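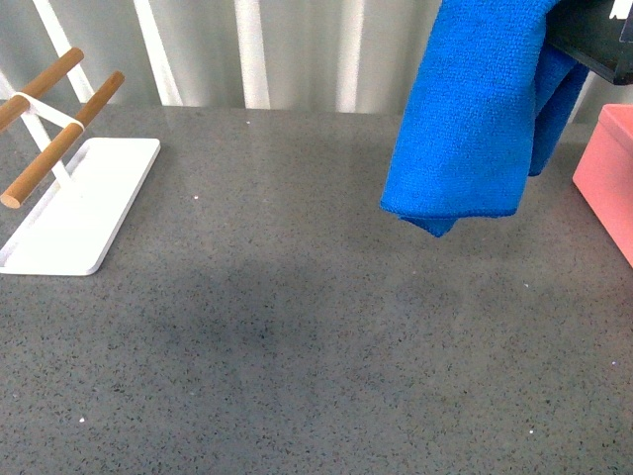
Kanlow gripper holding a blue microfiber towel over the counter, dowel stand at left.

Kanlow Towel Cell: Gripper Setup and Care

The Kanlow cell handles light textiles at counter height. It is supplied by Wurkia with one arm, one black two-finger gripper, a head camera and a control box. The notes on this page apply to the gripper and camera only. Arm maintenance is covered in the Rurklow arm manual.

Work surface
The cell runs on any flat, rigid counter. Speckled stone-type surfaces are acceptable, but the camera exposure must be set on the bare counter before a stand or box is placed on it. Bright vertical areas on the wall behind the counter can pull the exposure down. If this happens, limit the metering area to the counter and repeat.

Stand position
Place the dowel stand on the left side of the counter with its base plate flat. The base may sit at an angle to the counter edge. After any move, run the stand teach routine again, touching off on the rounded tip of each dowel. Stored positions from an earlier setup should be deleted.

Grip settings
Default closing force for microfiber is 8 N. Finger travel speed is set to 138 mm/s for approach and must be lowered by hand for thicker cloth. Hold the towel clear of the counter during the hang check. A hem that drags will shift the cloth in the fingers and give a false slip reading.

Finger pads
Inspect the pads every 200 cycles. Lint from looped cloth collects at the pad edge and reduces grip well before the pad itself is worn. Brush off dry. Do not use solvent. Replace both pads together, torque the screws evenly, and run 3 empty open-and-close strokes before loading cloth.

Slip fault (S2)
Clean the pads and repeat the hang check. If the fault returns, rezero the force sensor with the fingers open and nothing held. A fault that remains after rezeroing usually points to the sensor cable at the wrist connector.

Spare parts
Pad set, screw set and wrist cable are stocked by Değirmenci. Quote the serial number on the control box when ordering. Units delivered before June need the long-screw pad set.

Technical contact: Laurier Lemieux, Wurkia
Page revised Wednesday, October 18, 2023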